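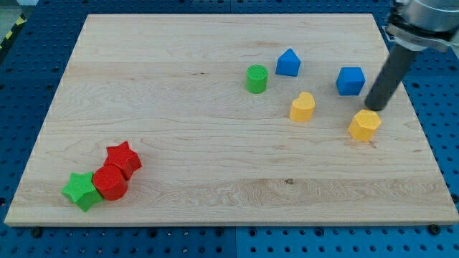 Page 4

READERS WANTED: THE RILDALE SLOW NOVEL GROUP

Starting in April we are reading one long Victorian novel, all 59 chapters of it, and we would love some company! The book is Taipe Press's new annotated edition of Great Expectations, and we'll take it in small helpings, the way its first readers did, with a week between each one to argue, guess and change our minds.

We have places for readers of every kind. If you've read it twice, wonderful. If you were made to read it at fifteen and hated it, even better — those are often the liveliest people in the room. You don't need a degree or any background in literature.

What we ask of you:

Come to most of the evening meetings at the Civton Library, second floor, or join by video.

Keep a reading diary, a few lines per chapter. Messy is fine. Crossings-out are welcome.

Let us quote from your diary (without your name, if you prefer) in the spring issue of Jasten, our newsletter.

We'd also like four people to lead a discussion each. The subjects are Pip as a narrator looking back on himself, Joe and the forge, Miss Havisham and Estella, and the two endings. Tell us which one you'd want and why it grabs you. I could talk about the endings all night, so please, somebody take that one off my hands.

The edition runs to 142 pages of notes on top of the novel, and loan copies are available if you ask early.

To apply, send a short note about a book you've changed your mind about to Ivar Rustad, Box 3172, Rildale, or leave it at the library desk.

Posted Dec 26, 2023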